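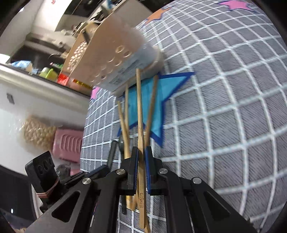

Figure 1. Bamboo chopstick, with small brown lettering near one end.

Do Reusable Chopsticks Save a Canteen Money?
Aisyah Pasaribu and Rokeya Mollah

The Vulwood canteen switched from throwaway chopsticks to washable ones in December. The poster by the door says the change "pays for itself in one term." We wanted to know who worked that out. Two people in the office pointed us to the supplier, Dromex, and Dromex sent us the same poster.

So we did our own count. Before the switch the canteen bought 2625 throwaway pairs a month, going by the order book. It then bought 2000 washable pairs. When we counted what was left at the end of the term, we found 1089. We don't believe all the rest broke. Moushumi Wickramasinghe, who runs the kitchen, thinks most went out with the trays or home in bags, but she has no record of it and neither do we.

The supplier's claim seems to assume that no pairs are lost. It also leaves out washing. The kitchen already ran its dishwasher every day, so the extra cost may be small, but "may be small" is a guess and we could not get a separate meter reading.

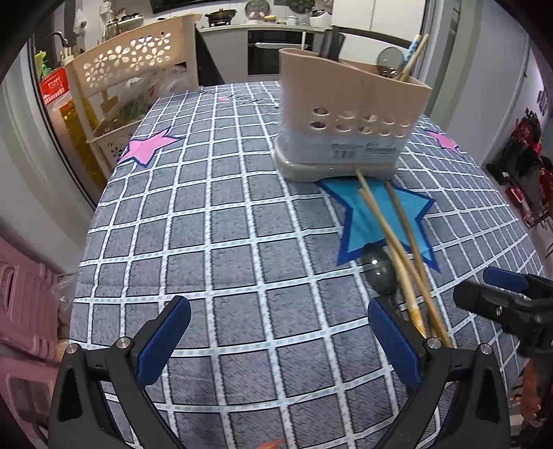 Figure 2. Utensil holder on a table with a star-patterned cloth.

We also asked students which kind they liked better. Most said washable. We would not put much weight on this. We asked on a Monday, at lunch, right next to the poster, and several people read their answer off it.

Mohammed-Awal Asante from our class argued that less trash is reason enough, whatever the cost. That could be true, but the bins were never weighed before the switch, so there is nothing to compare with.

Our finding is that one term was too short to pay anything back at this rate of loss. Two terms might do it if fewer pairs go missing. Our count was done once, by two people, and should be done again before anyone prints a new poster.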